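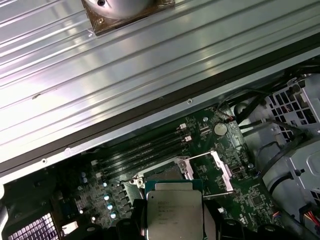
According to one integrator at Pasholm, the weak point in most cell safety files is the fingertip, and a vendor that documents its fingertips has done half the assessment for you. I would call it a third, after 11 weeks with the Lalton parallel gripper kit on processor placement.

Filed under: Reviews > End Effectors > Safety & Compliance
4 min read

The kit consists of the gripper, two sets of black fingers, a wrist camera bracket and a 50-page integration manual. The manual is the reason to consider it. It treats the gripper as partly completed machinery, leaves the risk assessment with the integrator and says so on the first page. Ditau's competing manual puts the same statement in an appendix.

Force limiting is set in software and locked by password. The limit survived every power cycle I tried. Loss of power holds the part, as the manual states. Check this against your own emergency stop procedure – a held processor over an open socket still has to be removed by someone, and the manual gives no release sequence.

ESD guidance is thinner. Lalton gives a resistance range for the fingertips but no test interval. We adopted the interval from our Halás bench procedure and logged 33 readings, all in range. Grounding of the wrist bracket is left to the user.

For socket work I would add three rules to the supplied checklist:

- Grip by the edges only. No contact with the underside.
- Confirm the load plate and lever are fully raised before approach.
- No downward force from the arm at seating. Release, then close the lever as a separate step.

Finger changes take one hex key, but the fingers carry no serial numbers, so traceability depends on your own labels. At 228 per spare set, that should have been included.

Recommended for sites with an existing assessment process. Sites without one should budget for it first.

6 comments | 14 shares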